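To: shopfloor-automation list
Subject: Re: Korkuvham open day, anyone going?
Date: 2019-03-29

Back from it, writing this on the train so excuse the typing. Answers to the questions first, then notes by station like last time.

> Is anybody from the list going to the open day at Korkuvham? We
> can't spare anyone this month. Would like to know
>
> - whether the Gillura hand is really running or just on a stand
> - if they let you bring your own parts
> - what Okmont is saying about spare fingers, we were told one
> thing in February and another thing since
> - is it worth the drive
>
> We do small trays and flat goods mostly, nothing heavy. If someone
> could look at it with that in mind I'd be grateful. Will pay in
> coffee.

Running, yes. Two of them, one on an arm and one on the bench with the covers off so you can look in. Own parts: yes, but only at the bench, and you sign a sheet. I had a few of our clips in my coat pocket, glad I did. Spare fingers see below. Worth the drive if you are under two hours, otherwise wait for the video, they said they'd post all the talks.

Now the stations. There were more than this, I skipped the palletizing hall completly, same as last year and very loud.

1. Dogar feeder line

Bowl feeder plus a camera, sorting brass fittings. 400 parts an hour in the demo, and the sign said 500 with the other bowl. Stopped once while I stood there, operator cleared it with a pencil. Good talk with him afterward. He runs the same thing at his own plant and the advice was to buy the bigger hopper straight away. Price list only on request, I requested, nothing yet.

2. Gillura hand, flat goods

The one you want. They had it set up in the side room with the white walls, away from the crowd, max 13 people at a time, so there was a line. I went round twice.

Job was handling a black grid mat on a wood surface. Long narrow strip, all little square openings. Sounds like nothing but think about it with your trays. Very little solid stuff to pinch, and if you come in at the wrong angle the tip goes in a hole. White fingers, big rounded tips, bigger than I thought from the brochure. They had the wrist camera up on the monitor the whole time so you could follow the approach from the hand's side. I liked that a lot more than watching from behind the rope.

Asked about cycle time, got a shrug. The presenter said they were tuning for not dropping things first and speed later, fair enough. Also asked what happens with a mat that has a curl in it. "Come back in the fall." So no.

The camera sits close in, which means a finger takes up a good part of the picture. I asked if that was a problem and the answer was that they want the fingers in view, software uses them. Lens is very wide, everything bends. You get used to it after a minute or so. The wheel and gear stuff down in the hand is in view too, I asked if that could be covered against dust and they said there is a boot for it, extra.

One grab off the monitor feed, they let us copy from the stick:

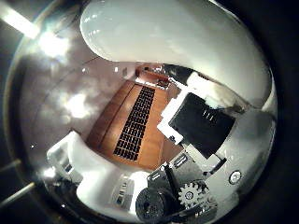 3. Okmont service desk

Not a demo, just a table and a very patient guy. Spare fingers: sold in pairs only, that is the current answer and he wrote it down for me when I pushed. What you heard in February was the old scheme, singles through the dealer, gone now. Lead time he would not commit to. Tips can be swapped without sending the hand in, needs a hex key and their jig. Jig is on loan, you mail it back.

Firmware: if you're still on the first release do not update over wifi. Cable. He said it three times.

4. Bench with the covers off

Tried our clips. The small ones no, slid right out. The wide ones fine, every time I tried. Grip force is set in software, there is a slider, and the lowest setting is still too firm for foam (someone brought foam, it did not look good after). Didnt get to try a tray, no tray with me. If you want yours tested you can mail it to them with a return label and they'll send back a clip of the run. Form is at the desk or on their page under open day.

5. Food etc.

Soup. Parking is behind the hall this time, the front lot is fenced off for the new building, follow the cones and ignore the nav.

The afternoon talk on safety zones I missed the start of, so if anybody else was in there please post notes. Slides had the new distance table and I only got half of it down.

My stop is next. Will scan the Okmont note tonight and put it in the list folder, and I take the coffee black.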